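Galtusano Notes: Two Arms, One Basket

I have been bad at updating this blog all spring, and the reason is that every free evening has gone to the robotics club. I'm not even sorry! I have wanted to write about the tabletop project since we picked it, and now that the semester is over and it's June and the lab is open until ten at night with hardly any classes in it, I finally have something to write about.

For anyone who came here for the old posts about line followers: same author, same club at Pratlow, bigger robots. The line followers are in a box on the top shelf and I do visit them.

What we're trying to do

Rivberg is a student competition for manipulation. You get a table, a set of household objects and a time limit, and your robots have to tidy up. The top score for a round is 100 points. You lose points for dropping things, for knocking over anything you weren't supposed to touch, and for a person having to reach in. That last one is the expensive one, and it is also the one we were worst at back in March, when somebody's hand was on the table pretty much all the time.

We entered the two-arm division. We could have gone for the single-arm one, which has a lot more teams and a lot more old code floating around to learn from. But the club already had two arms that had never worked together on anything, and the first time somebody said "what if one of them passes stuff to the other," that was it, the meeting was over, people were already drawing on the whiteboard.

So we named our entry Galtusano. It was a typo in a shared document (I won't say whose) and it stuck so fast that it is now the name of the code, the group chat and the folder where the logs go.

How the work is split

There are three little groups. One does grasping, one does vision, and one does what we call traffic, meaning keeping the two arms from hitting each other. I'm in traffic. I asked for vision, I got traffic, and I would now fight anyone who tried to move me.

Traffic is such a good problem. If you only have one arm, the rest of the room stays put and you can plan around it. Add a second arm and suddenly a big part of the world has elbows, and the elbows go somewhere different each time. Our first answer was taking turns. Arm A moves, arm A parks, arm B moves, arm B parks. It's very safe and you could eat a sandwich while you wait for it to finish. We ran that way for weeks and our times were awful.

Our second answer was a line down the middle of the table, with each arm keeping to its own half. Much faster! Except that a handoff has to happen somewhere, and the basket has to be somewhere, and whichever side you put it on, the other arm is going to want to get there.

What we have now is a shared zone that works like a bathroom key. An arm that wants to go in asks for the key. If the other one has it, you wait outside, and you wait in a pose that keeps your elbow out of the way. Picking the waiting pose took us longer than writing the code for the key. Our first one looked fine on the screen and then on the real table the arm hovered right in front of the other one's camera, so vision lost everything at once and we got a very polite message in the group chat.

The great parameter swamp

I want to tell this part properly because I think other clubs will run into it.

The handoff has four settings we care about: how fast you approach, how hard the gripper closes, how long you hold after the second gripper closes, and how far apart the two grippers are when they meet. We wrote down six reasonable values for each one. Six times six times six times six is 1,296 combinations. I said out loud, in front of people, that we should just try them all.

We did not try them all. We did 188 runs over a few weeks, and we picked them by hand at first and then a little more cleverly. What helped most was plotting the runs on one page and putting it up next to the door, so you saw it every time you left. After enough evenings of staring at that page, we could see that approach speed hardly mattered in the range we'd chosen. The hold time mattered a ton. Below 200 milliseconds we dropped almost everything, and above it the drops thinned out right away. We had been fiddling with speed for days, and the thing that needed fixing was patience!

If your club has a plot like that sitting in somebody's folder, print it. I can't say that strongly enough.

Soft things, stiff things, tapered things

The grasping group has its own diary of suffering, and I'll let them tell it if they ever start a blog. From where I sit, the surprise was which objects are hard. I figured cloth would be the worst. Cloth is kind of forgiving, since you can grab it nearly anywhere and it comes along. Tapered stuff is the real pain. A gripper with two flat pads wants two flat sides, and if the sides slope, squeezing harder just scoots the thing out the end like a watermelon seed. Standing up, fine. Tipped over on its side, it can roll too, so you get to chase it.

Baskets are hard for another reason. The holes confuse depth cameras, which see the side of the basket, then the table through the side of the basket, then the side again. The vision group fought with this for a good part of the spring. Their current fix is to find the rim and ignore pretty much everything under it. I love that. It's what I do when I pick one up.

Using more than one kind of hand was also a discussion (a loud one). Our two-finger gripper is simple and strong, and when it fails you can see why. The multi-fingered one can do things the other can't, but it has many more ways to be slightly wrong. For Rivberg we're planning on using both, with the simple one doing most of the lifting and the fancy one taking over for awkward angles. Ask me in a month whether that was smart.

An ordinary evening

People ask what we do in there for four hours, so I'll try to say. Someone sets the table. Someone starts the logs, and if they forget we all find out at the end and groan. We run the thing, it stops, we argue over why it stopped, and we run it again. In between you're setting objects back where they started, which is most of the job if I'm being fair about it. I have put the same basket back on the same table so many times that I could do it in my sleep.

The rules are taped up by the monitor. Call out before your arm goes over the table. Wait for somebody to answer. One person at the stop button, and that person does not look at their phone. New members get a turn on the button in their first week, and it's a great first job, because you end up watching every motion really closely and you learn how the arms move before you've read any of the code.

Ersoy, our lab, is a shared room, so you're also working around whatever everyone else has going. I kind of like that. There are equipment racks and mannequins and a dozen projects' worth of cable in there, and at nine at night with the arms humming along, it's my favorite room on campus.

Where it stands tonight

Tonight was all about the basket zone: one arm out over the table, the other one watching from its own wrist camera, and lots of hands going in and out between runs to set things up again. The status ring on the wrist was green, which around here is enough to get a small cheer. I've been turning the wrist views sideways in my head for so long now that I read them without thinking, floor on the right and ceiling on the left.

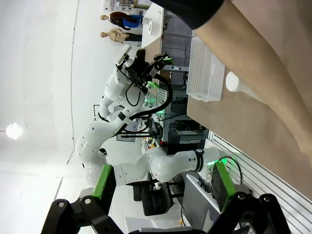
Still on the list

Get the key handover logged with timestamps, so traffic can stop guessing from video.

Try the rim finder with the basket turned on its side.

Pick a second waiting pose for when the first one is blocked, and check it against both cameras before anyone gets attached to it.

Re-tape the rules by the monitor, one corner is coming down.

Write up the hold time results for the club wiki. That one's mine, and I'm putting it here so I have to do it. If you're at another school and you're going to Rivberg in the two-arm division, leave a comment! I'd love to hear how you handle your shared zone, and I'll trade you our plot for yours.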